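Visit report: manipulation software afternoon at Skarnance

I spent an afternoon in March at the Skarnance lab, mostly at one bench. The invitation covered the whole floor, but I had asked in advance to look at the control and logging software, and my host, Buppha Kamolrat, kept the tour to that. The task on the bench is play-food assembly: take a slice out of its clear holder, carry it to the tray, put it on the stack.
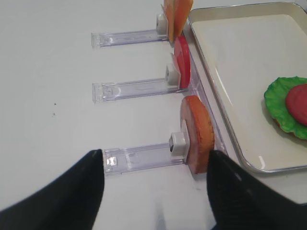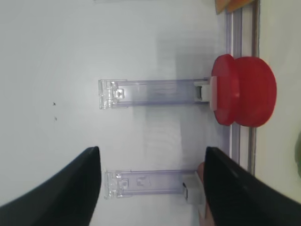
Wrist camera views from the play-food bench, with the clear plastic holders between and beyond the gripper fingers.

The stack is split into two processes. The first, called Arsenault, is the motion layer. It runs a Cartesian impedance controller, accepts short chunks of target poses and refuses any chunk whose first pose is too far from where the arm is. The second, Lurnent, holds the policy, the camera drivers and the recorder. They talk over a local socket with a fixed message layout. Kamolrat was firm that the policy process may crash at any time without the arm noticing more than a missing chunk. She killed it from a terminal during a reach to show me. The arm decelerated along the tail of the last chunk and held position. Restarting took long enough for a conversation about message versions, which they had got wrong once and now check at startup.

Perception is the wrist camera plus one fixed view. There is no object detector in the loop. An earlier version estimated a pose for each slice and passed it to a grasp planner, and I was shown the old code, still in the repository behind a flag. Transparent rails gave the depth estimate trouble, and a thin disc standing on edge has very little area when the wrist is nearly in line with it. The present policy takes the images directly and outputs end-effector deltas and a gripper width. The planner survives only for the long move back to the start pose, where it checks against a static model of the table and the tray.

I asked how they handle the last part of the approach, where the fingers themselves take up a good part of the wrist image. The answer had two parts. The fingers are left in the training images without masking, as their position relative to the slice is useful to the policy. Separately, the chunk length is shortened when the gripper is low. The threshold is a parameter in a text file, set by hand, and Kamolrat did not claim it was optimal.

The recorder took up the longest part of the visit. Every episode is written as one directory with camera streams, joint states, commanded poses, gripper width and a small header. The data set for this task stood at 3,129 episodes on the day. Timestamps come from the capture side and not from the moment of writing. Commands are stored both as requested and as executed after limits – a detail I would like to copy, as our own logs keep only the second and we have spent days guessing at the first.

Episodes are screened before training by a set of 17 checks. Most are dull: dropped frames, clock jumps, a header that does not match the directory name. The more interesting ones compare streams. One flags an episode when the gripper width says closed on something and the wrist image barely changes during the transfer. Another looks for a commanded pose that leads the measured one by more than a set lag, a sign of contact with the table or a holder. Flagged episodes go to a review page where a person scrubs both camera views against a plot of the force estimate. Kamolrat opened one at random and the page took around 15 seconds to load. She said the video index is rebuilt on each request and that a fix is planned.

The replay tool was the part I liked best. It feeds a stored episode through the current policy and draws predicted chunks over the executed path, without moving the arm. With it they can see where two checkpoints disagree before either goes on hardware. It has an obvious limit, in that the stored images never respond to what the new policy would have done, and the tool prints a line to that effect on every plot.

Some points I did not get settled. The force estimate comes from joint currents and I saw no calibration procedure for it. The wrist camera exposure is fixed, but I was not told how the value was chosen. Success is labeled by the operator at the end of an episode, with three options (placed, placed badly, failed), and the line between the first two seems to depend on who is at the keyboard. Kamolrat agreed and pointed to a written guideline, last edited some time ago.

The remaining half hour went to the Kostusach integration, a scheduler that hands out task variants to several benches. It was running on a simulator only. The interface is a queue with leases, so a bench that goes quiet loses its job after a timeout and another bench picks it up. I have the interface notes and will pass them to anyone on our side who works on scheduling. The recorder header format is in the same folder.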